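Mernen Hall refurbishment: progress report to the Bellamy Fund
2020-01-03

Reporting period: second half of the grant year

Summary

Work on the hall is on programme apart from the heating, which has slipped. Spending is within the grant. We are asking the Fund to agree one change to the budget, set out under Money below.

Work done

The old suspended ceiling in the main hall came down in the first week and went to the tip in two loads. The joists above it were in better order than the survey suggested, and only the pair over the stage needed strengthening. Insulation has gone in across the full width and the new boards are up, taped and painted.

Rewiring is finished on the ground floor. The electrician has issued the certificate for that part and a copy is attached as Appendix A. The first floor will be done once the plasterers are out of the back stairs.

The kitchen has its new sink, worktops and extractor. The cooker has been delivered but stays in its packing until the gas engineer has been. The side door has been widened and the step outside replaced with a ramp. Building control looked at the ramp and asked for a second handrail, which has been ordered from Plaketti.

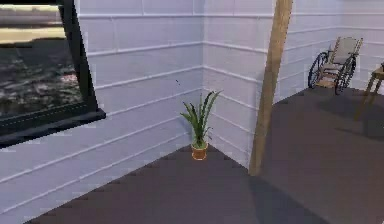

Kirsty Cropper
Project Manager, Mernen Hall

Heating

The boiler was due to be fitted before the end of the period. The supplier sent the wrong flue kit, and the replacement did not reach us until the fitters had moved on to another job. They are booked to come back this month. In the meantime the hall is using hired heaters, paid for out of our own reserves and not charged to the grant.

Use of the hall

We kept one room open throughout, as agreed with you at the start. Total attendances for the period were 1,317, lower than the same period last year, mainly through the loss of the evening dance class, which moved to the school while the main floor was closed. The class has said it will return. The lunch club carried on every week with cold food only. Its busiest sitting had 90 people, and we had to borrow chairs from the chapel.

Drollness, the comedy night, put on 2 shows in the back room. Both sold out and the group has asked for regular dates from June. We have pencilled these in but will not confirm them until the fire officer has agreed the new seating plan.

Money

The claim with this report covers the ceiling, the ground floor wiring and the kitchen. Invoices are numbered to match the lines of the budget. The ceiling came in under estimate on account of the joists, and we would like to move £133 of that saving to the handrail, which was not in the original costs. Please let us know in writing if this is acceptable, as Plaketti will want payment on delivery.

Next period

Fit and test the boiler. Complete the first floor wiring. Sand and seal the main hall floor, for which the hall will have to close fully for a few days. Hirers have been told and the lunch club will meet at the chapel. The next claim will follow when the boiler has been signed off.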